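Questions we get asked about the Rawat Street Community Pantry

We've put this page together from the things people ask us most at the counter and on the phone. If yours isn't covered, please do send us a message through the contact form and one of us will get back to you – it might take a day or two, but we read every one!

Who can use the pantry?

Anyone who lives in Nendik or the farms and townships nearby. You don't need a concession card, a referral or a long explanation. We'll ask for your first name, your postcode and how many are in your household, and that's it.

How much does it cost?

A full basket is $5, whatever size your family is. If that's a stretch this fortnight, have a quiet word at the counter and we'll sort you out, no fuss at all.

What can I donate?

Tinned fish, pasta, rice, long-life milk, tea and cereal all go out the door as fast as they come in. Treats are very welcome too, and we do mean that. A packet of chips or something sweet for the lunchboxes makes a basket feel like proper shopping, and the kids certainly notice. Please make sure everything is sealed and still has its label, so that people with allergies can check what's in it.
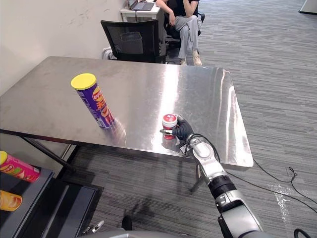
Do you take food past its date?

We can take some items past their best before date, provided the packaging is in good nick. We can't take anything past a use by date, I'm afraid, and that includes things that have been in your freezer.

Can I drop off home-grown veg or home baking?

Yes please to the veg, lemons especially (although by November everybody's tree seems to be at it at once). Home baking is trickier. We'd love to say yes, but we can only hand out baked goods from a registered kitchen.

Where do I leave my donation?

Bring it to the side door on Tuvum Lane during opening hours. There's also a donation tub at the Ziltton Library, just inside the entrance, which we empty every week.

Does the pantry really get used?

It does! We packed 2,806 baskets last financial year, and 584 households are on our books at the moment. Some come every fortnight and some we've only met the once, and they're all equally welcome.

Page last updated 2025-09-24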